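Keeping House in Small Spaces
Evening course, Zomcombe Adult Learning
Handout 7: Cutlery, chopsticks and the things that drift in among them

Welcome back, everyone, and thank you for the lively discussion last week about tea towels, which ran on far longer than I had planned and was all the better for it. Tonight we move along the worktop to the utensil holder. I know it sounds a humble subject for a whole session, but I have been teaching this course since September and I can promise you that more grumbling is done over spoons than over wardrobes.

Please begin, as we did with the odds-and-ends drawer, by taking everything out. I do mean everything, right down to the crumbs and the elastic band at the bottom. Spread it over a table or a bed with a cloth on it (a patterned one is fine, you needn't go looking for anything special) and stand the holder at the back, where you can reach it without leaning on the heap. Chopsticks may lie any old how at this stage, and so may pens, spectacles and whatever else has found its way in with them.

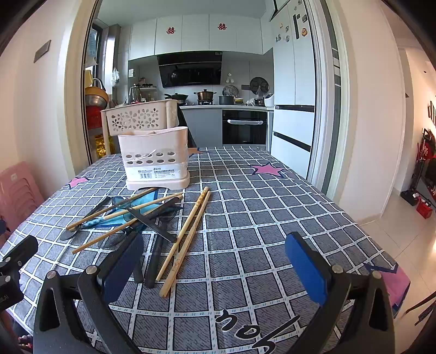 Now sort by who uses the thing and how often. I like to start with pairs, and chopsticks are the obvious place. Lay each one beside its partner and match the markings at the top before you match the length, as two sets bought a year apart can be very nearly the same size and quite different in the hand. Odd ones go to one side for the time being. They make good plant supports, and those of you on the Flanda allotments will be glad of them come spring.

Next, take out anything that was never meant for eating or cooking. Spectacles go back to their case, pens to the desk, and rulers or cutting tools to wherever you keep your sewing or your paper things. Do be strict about blades, please. A hand going into a holder without looking should never meet one.

Spoons deserve a little time to themselves, and I would ask you to pick each one up singly and make up your mind about it before you touch the next. It is slow, I grant you, and there will be a moment when you long to sweep the lot back in. Plastic ones are where most of us hesitate. A dark, smoky see-through spoon with a little logo pressed in near the bowl may well be worth keeping for picnics or a packed lunch, but do choose a number and stick to it. In my own kitchen the number is 7, and the Solheim group settled on fewer.
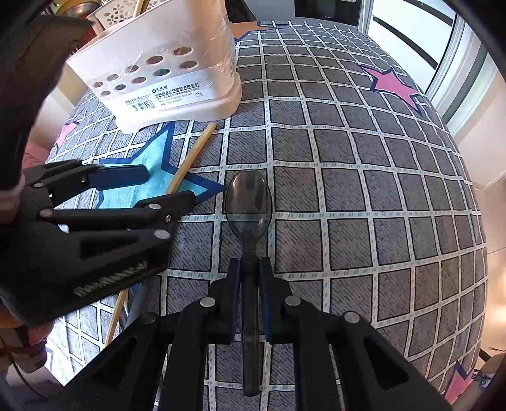
Putting things back is the pleasant part, and it goes quickly if you have been patient up to now. Put the tall things in first, towards the back, and the short ones in front where they won't be swallowed up. A white plastic holder that stands up by itself can be lifted over to the sink and rinsed before anything goes in it, and I'd let it dry upside down overnight if you can bear to wait. Handles down for spoons, and thick ends up for chopsticks, so that fingers stay away from the parts that go in the mouth.

For next time: empty one holder or cutlery drawer at home, sort it as above, and write half a page (200 words is plenty) on what you found that surprised you. Bring the odd chopsticks too, if you have any, and we'll see whether we can make up some pairs between us.

We are in Room 156 again, and there will be biscuits.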